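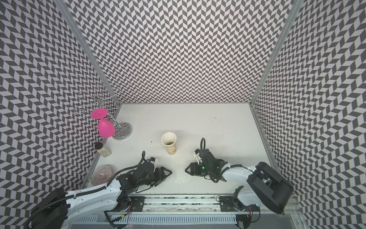
Two-arm planner stops before the shared zone
Posted by Vurnholm

Our Stendier planner treats both arms as one group. Requests near the centre of the table time out after 700 ms. Should the arms be planned separately?

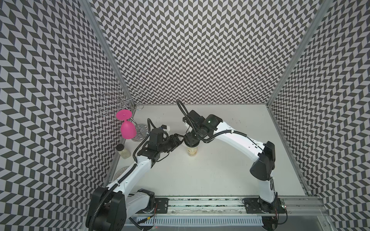 Both grippers above the clear cup, near the table centre.

Pirmin Plattner
Separate planning is not advised where the workspaces overlap. Please keep the single group, raise the limit and set the padding between the wrists to 55 mm. The default of 100 mm leaves very few valid poses.
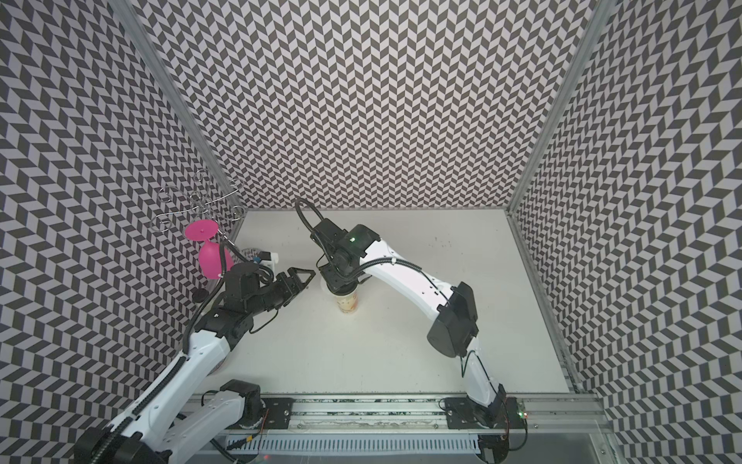 The cable loops should also be added to the collision model – Stendier does not include them.

Ranasinghe
Same trouble in July. Restarting helped. Check the wrist view too, as a cup on its side needs a different grasp pose.

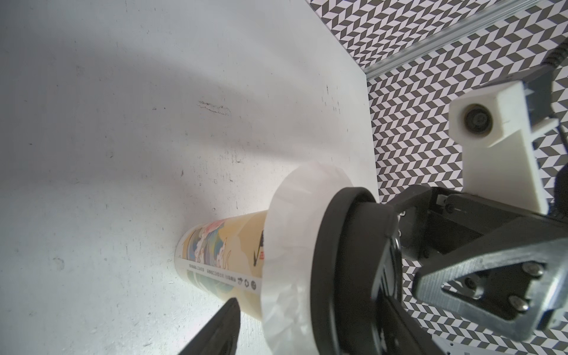 Wrist camera view, paper cup on its side.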